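22nd January

Learning to write letters again

My aunt in Haruna does not like the telephone. She says that on the telephone she hears only half of what I say and forgets the other half before supper. So last June I began to write her letters, on paper, with a pen, and I want to put down here some things I have noticed since then.

The first letter took me an entire evening. I had not written more than a shopping list by hand for many years, and after one page my fingers were hurting. Also I did not know what to say. In a message you write "all fine, very cold here" and you are finished. On paper this looks very poor. I looked out of the window, I wrote about the bus to Walovthorpe that is always late, I wrote about the price of tomatoes in Wukesbridge, and slowly I had two pages.

Her answer came after 21 days. She did not say anything about the bus. She wanted to know which tomatoes, and why I buy them in winter.
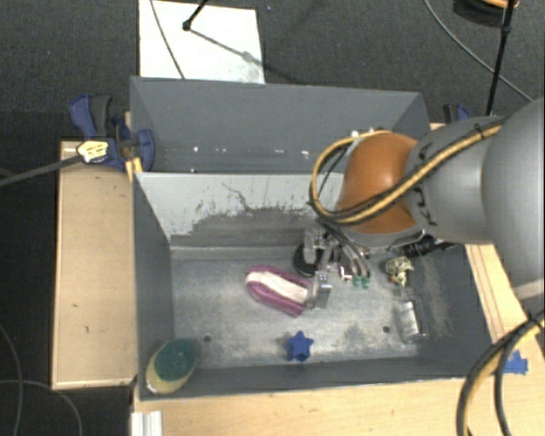 I keep her letters in a biscuit tin and I read each of them at least twice before I answer. With e-mail I never did this. I would read quickly, standing up, and then reply to one question and miss the other two. My aunt notices when I miss a question. She writes it again in the next letter, underlined.

My friend Onyekachi Isah asked me if it is not a bit slow. It is slow, of course. By the time she advises me about my cough, the cough is gone. When I told her that I was looking for a new flat, I had already signed for it before her warnings about the ground floor arrived. I live on the ground floor now. She was right about the damp.

There is also the matter of language. I write to her in our language, and the whole day I speak English, so some words have become rusty. I bought a small dictionary for this, which made me a little ashamed. For "gutter" I could not find anything in it and I had to make a drawing. She corrected the drawing.

A few practical things, if you want to try. Thin paper is better, the post office weighs everything. Write the date at the top, as letters can cross on the way and then you get confused about who is answering what. I use a cheap blue pen, the black one came through to the other side.

My cousin in Zatura has now heard about the letters and would like to have some too. I have bought more envelopes. Her first one is half written, and I still have to ask my aunt for the correct address, so it will wait some weeks.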